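Short Fiction
February
Filed under: Stories
Leave a comment

The Well at Vaddale

The man from the Damero Water Company said the spring under our town was 984 years old, and I asked him who had counted.

He laughed the way people laugh when they have a slide for that. We were in the school gym, on the small chairs, and he clicked ahead to a drawing of a well with blue arrows going down. The water, he said, had been known to cure joint pain, poor sleep and low spirits. He didn't say who had known it. My mother drank from that well every day of her life and had all three.

I should say I wanted the money as much as anyone. The mill had been shut for years. My roof leaked over the bed, so I had moved the bed, and then it leaked over the bed again. If a company wished to pay Vaddale for water that fell out of a hill for free, I wasn't going to stand in the road. I only wanted to see the thing written down. 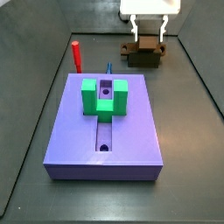

It was written down, in a folder of 68 pages, and I was the only one who took it home. Page 20 was where the town agreed to keep the story straight. They called it "heritage alignment." From the signing on, the spring would be called by its old name, Fonero, and anyone selling so much as a sandwich within sight of it would tell visitors the same tale: a shepherd, a blind ewe, a drink at dawn.

I had never heard of any shepherd. I grew up in the house closest to the well, and what we called it was the well.

So I went to see the priest, who said it sounded right to him. I went to see the woman at the post office, who said her grandmother used to tell it. I asked what color the ewe was. She said white, and then she said, well, they're mostly white. By the end of the week half the town remembered the story and two people had begun to improve on it. In the bakery I heard that the ewe was also lame.
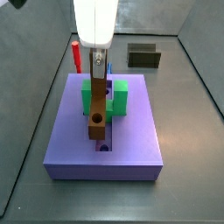

The company's lab was in the old Czerwiński furniture store, and I walked over there one morning with a jar of well water wrapped in a dish towel. I had an idea that a lab would be a place where someone checked things. The girl at the desk took the jar politely and set it down behind her without a label. I asked her when I'd hear about the water. She asked which water.

I never did hear. I called twice. The second time a recording told me about the shepherd.
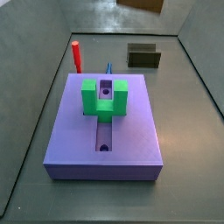 A purple slab with a channel cut in its top.

The vote was held in the evening, with hands. I had meant to stand up and say what I knew, and when the time came I looked at what I knew and it was pretty thin. I knew I hadn't heard a story. I knew a jar had gone behind a desk. Across the aisle my neighbor, who hadn't worked in two winters, already had his arm half up – he was just waiting to be asked.

I kept my hands in my lap for the yes. Then I kept them there for the no. The clerk wrote me down as absent, and I told her I was sitting right in front of her, and she said there wasn't a box for that.
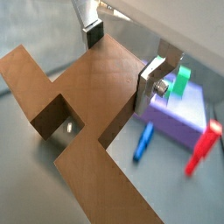
They put the bottles on sale before the snow was gone. Forty cents of glass, I'd guess, and a label with a ewe on it, white, looking up. My share of the first payment fixed the roof over the bed and a good part of the kitchen.

A couple came by last month, city shoes, the woman leaning on the man's arm. They had missed the turn for the visitor center and wanted to know if this was the place. Her knees, she said. She'd read about the knees.

I told her my mother drank it every day. Her face opened right up, and I could have gone on and told her the rest. The man was already holding out an empty bottle. I took it from him and went around back to fill it, and while the bucket came up I heard her ask him if he thought there had really been a sheep.

"Lame in one leg," I called over the wall.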